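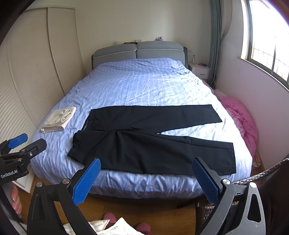

Oddur Arnardóttir, equipment planning

The request for next year's hand-held grippers has to be with purchasing before the end of May, and several people have asked how the number gets put together. I have written it out once so that I can point to it. Most of this applies to the clothes-folding work in bedrooms, which is the largest part of our plan, but the Dirdale kitchen group should read the section on spares too.

Start with hours, and leave the catalog closed for now. Last year we went the other way around. We picked a quantity of grippers that looked good on the order form and then tried to find enough homes and enough operators to keep them busy. Several pairs stayed in their cases through the winter. They had been paid for, they were aging, and the warranty was running the whole time.

For the coming year each group lead is giving me the sessions they can really staff. A session for this purpose is one home, one operator, and one block of garments folded from flat to finished. The plan as it stands comes to 152 sessions for the folding work. If your group is going to add or drop any, tell me before the request goes in. After that I can move equipment between groups but I can't add to the total.

Folding is planned as two-handed work. Trousers are the clearest case. You need one gripper on the waistband and the other down at the legs, and if you try it with one you spend most of the session walking from one end of the bed to the other. So every folding station is budgeted as a pair, and the pair is the unit in the spreadsheet. Please stop entering odd numbers. If you want a single as a spare, it goes on the spares line.

The request is for 5 pairs for folding. That covers the sessions above with one pair always back at Ullum for cleaning and inspection. I looked at running one pair fewer and it works on paper, but it leaves no room for a pair in the mail, and last year there was a pair in the mail more often than there wasn't.

Pads and other parts that wear

The item that went furthest over budget last year was pads. We had them down as a one-time purchase included with the grippers. They need to be treated like printer paper. The textured face is what holds a single thickness of cloth, and once it has gone smooth the operator starts squeezing harder and regripping, and the session runs long. By the time someone reports it you have already lost a morning.

For the new budget I have put in 549 replacement pads across all groups. That number comes from adding up what was drawn from the Dalsgaard stockroom and then adding the requests that were turned down when the shelf was empty. If you borrowed pads from another group and never logged it, I would like to know, because it means my figure is low.

Pivot screws and springs are on the same line. They cost very little, but a missing screw takes a whole gripper out of use, and the freight on one screw is the same as the freight on a bag of them. Each case will go out with a small bag taped inside the lid. Use what you need and write it on the card. 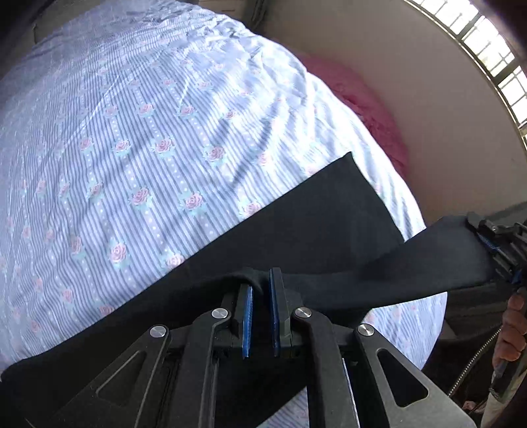 Dark fabric needs its own line in the session plan as well. Black and navy garments take longer to check afterward, since folds and edges are harder to tell apart on the recording, and the reviewers at Morer charge us by time. The simple fix is to spread the dark items through the plan so that they don't all land in the same review week. Pick a bed cover that is lighter than the garment where the household has one and doesn't mind. We aren't buying bed covers. Two groups have asked and the answer is the same for both.

The same goes for furniture. We work on the bed that is in the home. A folding table was in the first draft of the budget and I took it out after going through the operators' notes. They wanted the soft surface, because that is where people fold their clothes, and the table would have had to be carried up the stairs every time.

Storage and travel

Cases were left out completely last year and then bought in a hurry. Each pair needs a hard case with cut foam, and the case has to be small enough to go on a bus. I have prices from two suppliers and will take the lower one unless someone has had bad experience with it. Send me the experience in writing, with what broke and how.

Ullum has shelf space for all of the folding cases. Dalsgaard does not, so please don't promise your group that equipment will be kept there. Anything at Dalsgaard past the end of a block will be moved to Ullum and charged to your group at the courier rate.

Data storage is paid from a different budget this year. You don't need to include drives or cards in your numbers. If you already did, leave the row in and I will zero it, so that the formulas don't break again.

What is not in the request

There is $2,000 held back and not assigned to anything. Last year's reserve was used up in the first few months on things that should have been planned, mostly pads. This time it is for repairs outside warranty only, and I will ask for the fault report before I release any of it.

Upgrades are not in the request either. A few of you have seen newer models and would like to change over partway through. I understand why, but mixing models within one block of work means two sets of pads, two sets of spares and a second round of operator training, and roughly a month goes by before the two sets of recordings can be compared. We can look at it when the current warranty ends.

What I need from each group lead is short: sessions by month, garments by type, how many pairs you need at the same time, and any equipment you are holding that isn't on the list. The last item matters most to me right now. Two pairs turned up in a cupboard at Dirdale after we had already paid for their replacements, and I would like that to be the last time. Use the sheet in the planning folder and don't rename the columns. If your numbers are the same as last year, enter them again anyway, as the old sheet won't be carried over.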